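Rullbridge Makers and Automation Board
Hand-held grippers > Faults and safety

Thread: Left jaw closing late on soft cloth, then closing hard

Tímea Szabó
Hello all. English is my third language, so please ask if something is not clear.

We are recording shirt folding with a pair of hand-held grippers, on a bed. Since Tuesday the left one has a fault. I squeeze the trigger, the jaws stay open for a moment, and then they close all at once with more force than I asked for. The right one, with the same firmware, behaves well. It happened 8 times in one morning. The last time it caught the side of my thumb while I was smoothing a sleeve. The skin is not broken, but I was quite cross.

What I have tried already: new trigger spring, full recalibration, other USB cable. The status bar stays green the whole time, so the tool does not know that anything is wrong. I sit at the edge of the bed and hold the tools low, over my knee, with a dark blue T-shirt as the work piece.
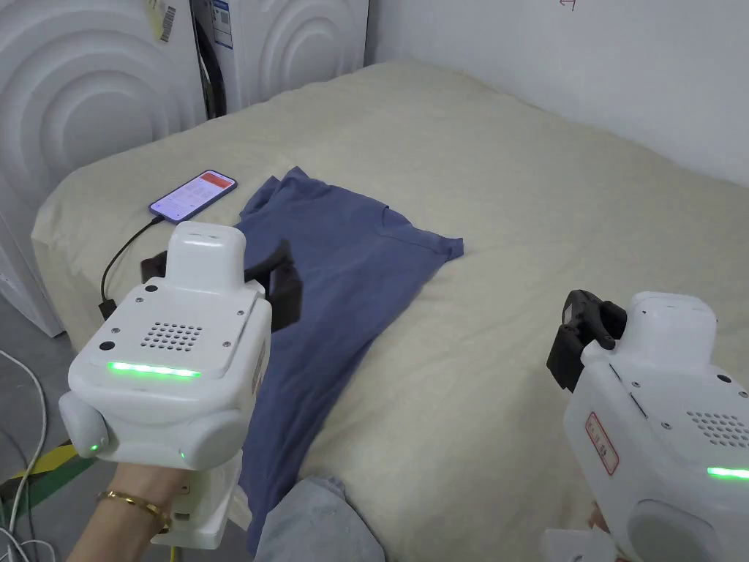 Fotini Gkikas: before you open the housing, check whether the delay follows the tool or the hand. Swap them, left tool in the right hand, and do 20 squeezes on each. I spent a whole weekend on a "bad" encoder last winter and it was the way I rested my wrist on the cable.

Brayden Beaulieu
Cable was my first thought too. If you work with the tool that low, the plug gets bent every time you lean forward. A connector that drops out for a fraction of a second will give you precisely this: no command, no command, then the whole backlog at once.

Tímea Szabó
Thank you both. I did the swap. The fault follows the tool. In the right hand the left tool was late 3 times from 20, the other one was never late. So I think it is not my wrist, but Brayden can still be right about the plug, because the plug travels with the tool. I have put a bit of tape on it for strain relief, and I will see.

Harvey Arsenault
I'm going to disagree with the direction of this a bit. Whatever causes the delay, the bigger problem is that the jaw can make up for lost time at full force. A late command should be thrown away, not played back. We had the same argument at Wandamora over a parts picker and the fix was a timeout in the driver. Anything older than 68 milliseconds is dropped and the jaw holds where it is. Fix that first, then go hunting for your loose plug at your leisure.

Brayden Beaulieu
Sure, but a timeout hides the bad connector. She'll have gaps in her recordings and not know why. I'd rather have a tool that misbehaves loudly.

Harvey Arsenault
She has a sore thumb, Brayden. That's loud enough for me. Log the dropped commands and you'll still see the connector acting up.

Gaétan Paquette
Has anyone asked about the current limit? On the Brumis driver board it goes back to the factory value after each full recalibration, and the factory value is much too high for cloth. Tímea, you wrote that you recalibrated. Was it closing this hard before that?

Tímea Szabó
Gaétan, this is a very good question and I am a little ashamed. No. Before the recalibration it was late, but it closed softly. I looked now and the left tool is set to 600 milliamps. The right one, which I did not recalibrate, has much less. So I had two faults and I made one of them myself.

I copied the value from the right tool and did a short session with the blue shirt again. My method now is to bring both jaws wide open over the bed, wait, and close only when my other hand is away from the cloth. It is slower — but I keep my fingers. 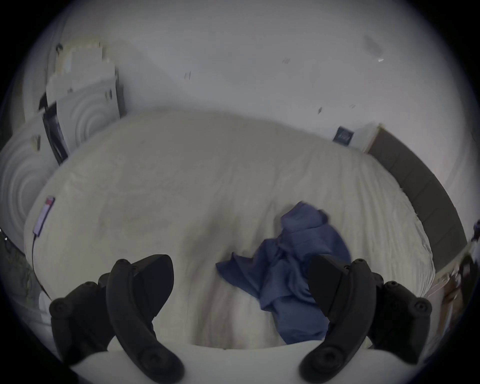 Summary of changes so far (edited in by Tímea Szabó)

1. Current limit on the left tool copied from the right tool. Closing is soft again.

2. Tape on the cable plug. Still late now and then, so the tape is not the solution. New plug is ordered from Fraser and should come in November.

3. Timeout as Harvey described, with a log of dropped commands for Brayden. Not yet tested on the left tool.

Fotini Gkikas
Please don't record with the left one until number 3 is tested. A soft pinch is still a pinch, and you'd be throwing out the data anyway.

Gaétan Paquette
I don't agree that she must throw it out. Late closings can be found from the timestamps and trimmed. But yes, wait for the timeout before you put your hands under it again. And write the current value on the housing with a marker, eh? I did it on all of mine.

Tímea Szabó
I will wait. The marker I will do today. When the plug arrives I write again, with the number of late squeezes from 20 so it can be compared.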